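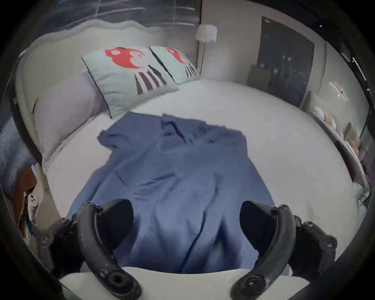
Blue blanket on a white sheet.

Notes on the Ruvia 10-inch

The second release by Ruvia reached me in April, on the Dernenik label, in an edition of 302 copies. It is a 10-inch record holding two pieces, one to a side, each cut at 45. Readers of this blog will be aware that I have followed the label since its first cassettes, and that my view of its recent output has been mixed. The present record is the strongest thing it has issued for some time, and I wish to set out why.

The first side, "Norow", takes its name from the disused goods depot in which the project made its early recordings. It begins with a drum machine pattern of the plainest kind, a kick and a dry rimshot, over which a two-note bass figure is introduced and then left alone. Very little is added. A melodica line enters at the third minute, is passed through a tape delay and withdrawn. The remainder of the side is given over to the mixing desk. Channels are closed and reopened, the delay is pushed until it starts to feed back, and the bass is taken out for sixteen bars and returned at a lower level than one expects. It is a conventional dub procedure carried out with unusual patience.

The second side is a version of the first, although the relationship is not obvious on early hearings. The tempo has been reduced and the rimshot replaced by what sounds like a spring reverb tank being struck. The melodica survives only as an echo. At eight minutes it is the longer of the two, and in my opinion it would have benefited from an earlier close, as the last section repeats an effect already used to better purpose on the other side.

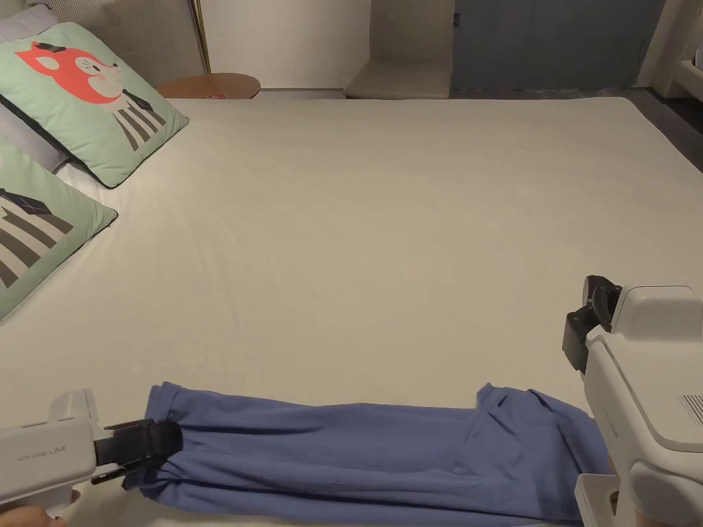

Mastering was undertaken at Brekke, whose work for the label has not always been to my taste. The previous Ruvia release, a cassette of 14 short sketches, was issued with a great deal of level and very little space around the drums. Those faults have been corrected. The low end on "Norow" is firm and well controlled, and the high frequencies have been rolled off gently enough that tape hiss remains audible between phrases. I compared the record with the download and found the vinyl quieter by a noticeable margin, but considerably easier to listen to at volume. My copy has one light click in the run-in of the second side and is otherwise clean.

The sleeve is plain card with a stamped centre label. No credits are supplied beyond the titles and the name of the mastering house. Dernenik has followed this practice throughout its catalogue, and I continue to regard it as unhelpful, particularly where older rhythms are being reused and the source ought to be acknowledged.

Copies may be obtained directly from the label. The download is sold separately and is not included with the record. I understand that a further 10-inch is planned, to contain longer versions of four of the sketches from the cassette, and I shall report on it here once I have heard it.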